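Last touched 01/05/2024. If you're reading this much later, assume the install notes have gone a bit stale and the data hasn't.

# jonoma

Jonoma is a little logger for home internet, plus the readings I've collected with it so far. It pings a server, does a name lookup, now and then pulls down a small file, and writes one line per go into a CSV. I wrote it because my connection kept falling apart in the evening and the support chat at Edamard (my provider) kept asking me to run a speed test, which of course came back fine every single time!

I'm not a network person by trade. I can read a traceroute if you give me a coffee and some quiet. So please treat this as a hobby project that grew a folder structure.

## What's in the repo

- `jonoma.py` - the logger itself, one file, no dependencies outside the standard library
- `jonoma.toml` - settings, with comments
- `data/readings.csv` - everything logged so far, 1823 rows
- `data/rooms.csv` - one row per spot where I put the laptop down
- `plots/` - a few charts, mostly ugly
- `notes.md` - my running grumbles, in no good order

## Getting it running

You need Python and a machine that can stay awake for a while. Mine's an old laptop with the lid-close sleep turned off.

```
git clone <this repo>
cd jonoma
cp jonoma.toml my.toml
python jonoma.py --config my.toml --room kitchen
```

The `--room` label is free text. Use whatever you like, but stick with it, or you'll end up like me with `living room`, `livingroom` and `lounge` in the same file (I've since merged those three, see the notes).

Stop it with Ctrl+C. It finishes the reading it's on and closes the file properly. If you yank the power you may lose the last line, and that's fine, the loader skips half-written rows.

## Settings worth changing

`interval` is in seconds and defaults to 600. I started at a much shorter gap and it made the log enormous without telling me anything new, plus my housemate noticed the downloads. For chasing a short dropout you'll want it lower for an evening, then put it back.

`timeout_ms` is 500. Anything slower than that gets written down as a timeout, with the latency column left empty. It's a blunt rule, I know! But a page that waits that long on every request feels broken to me, and I'd rather see a gap in the chart than a spike that squashes everything else flat.

`target` is the host you ping. Please pick something you're allowed to poke at regularly. I run a tiny server called `gumaner` for this and the shipped config has a blank where its address would go, so you do need to fill that in before anything works.

## The rooms

Everything was logged in one apartment in the Khumalo building, third floor, thick walls, neighbors on both sides with their own routers shouting over mine. The router lives on a shelf in the hallway. I moved the laptop from spot to spot and left it for a good long stretch each time.

The living room and kitchen are boringly good. The bedroom is fine unless the door's shut. The bathroom is the one I find interesting: it's close to the hallway as the crow flies, but there's a chunky wall full of pipes in between, and the signal drops off as soon as you step in. Median latency there was 37 ms, easily the worst in the place, and that's also where most of the timeouts come from.

`rooms.csv` has the label, which side of the pipe wall the spot is on, whether the door was open, and a comment. I didn't measure distances. If somebody wants them badly enough I'll get the tape out.

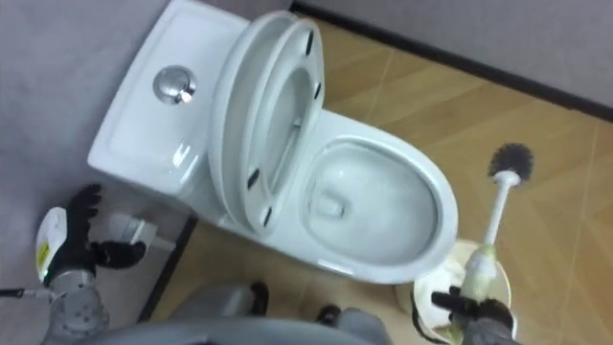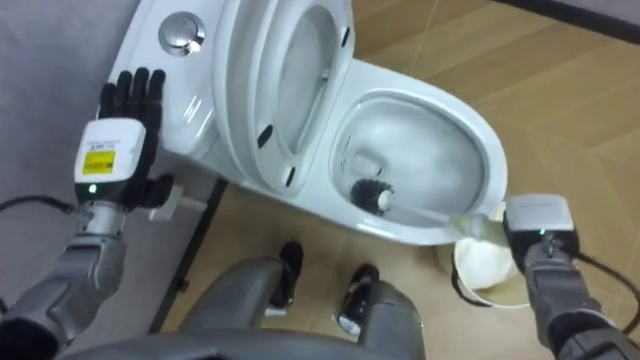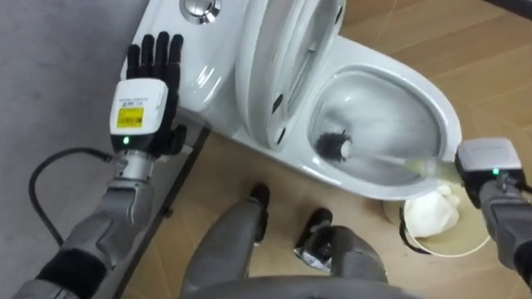 ## Columns in readings.csv

| column | meaning |
|---|---|
| `ts` | local time when the reading began |
| `room` | the label passed with `--room` |
| `link` | `wifi` or `cable` |
| `ping_ms` | round trip to the target, empty on timeout |
| `dns_ms` | how long the name lookup took |
| `down_kbps` | speed of the small download, empty if skipped |
| `status` | `ok`, `timeout` or `no_link` |

`no_link` means the laptop had dropped off the Wi-Fi altogether. I keep it apart from `timeout` on purpose. A dead link inside the apartment is my problem, while a timeout with the link up could be anybody's.

The cable rows are all from the hallway, laptop plugged straight into the router. They're the ones to look at if you want to know how Edamard is doing. The Wi-Fi rows mix up the provider, the router, the walls and the neighbors, and I haven't found a clean way to pull those apart.

## Things to be careful with

- It's one home and one provider. Please don't quote my numbers as if they say something about a whole city.
- Rooms weren't logged at the same time. The kitchen got a quiet week and the bedroom got a busy one, so comparing them directly is a bit unfair on the bedroom.
- The laptop's clock drifted early on. I fixed it, but the first batch may be off by a little.
- The download test is tiny. It'll catch a line that's badly choked and miss one that's just slower than what you pay for.
- Local time, not UTC. Yes, I regret it.

## What I'd like to add

A second logger running at the same time on the cable, so every Wi-Fi reading has a partner - that would sort out most of the fairness trouble above. Also a way to note router restarts in the log, because right now those only exist in `notes.md` as lines like "restarted it again, grr".

I had a go at a live dashboard in May and dropped it. It looked lovely and I stopped reading the CSV, so I missed a whole night of timeouts. The code is on the `dashboard` branch if you want to rescue it.

## Contributing

Small pull requests are very welcome, big ones make me nervous. If you send readings from your own place, put them in a new file under `data/`, keep the same columns, and take out anything that shows your address or your public IP. Have a look through the room labels too, people put surprising things in there.

## License

Code is MIT, data is CC BY. Credit "the jonoma readings" and I'll be happy.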